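Community > Learning Programs > Press Releases

Category: Student News

Lorwood Students Bring Two-Arm Flower Project to Regional Final

LORWOOD - The Lorwood robotics club will compete in the regional student automation final in August with a project that sorts and arranges flowers using a pair of robot arms. The club has 13 members and was one of 15 teams chosen for the final.

The task set by the organizers is to move mixed stems from a tabletop into vases with no human help once the run begins. Roses, hydrangeas and alliums are all allowed, and teams lose points for dropped stems. 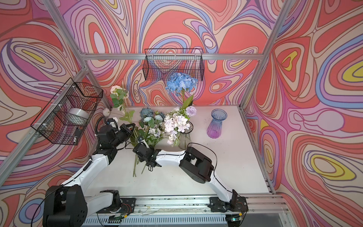
"Stems are harder than blocks - they bend, and they catch on each other," said Firdevs Başaran, who coaches the club. "The students have spent most of the spring on grip and approach angle."

Team captain Haziq Hidayat wrote the code that decides which arm takes which stem. Kaan Gezer and Barış Kaplan handle wiring and mounts. The club has logged 1091 practice runs, and members meet every Thursday after school.

Parts and travel are paid for by Sundia, a local supplier that has backed the club for 5 years.

Families who want to watch a practice session should contact İlker Gökçe in the Lorwood activities office.

Last updated: August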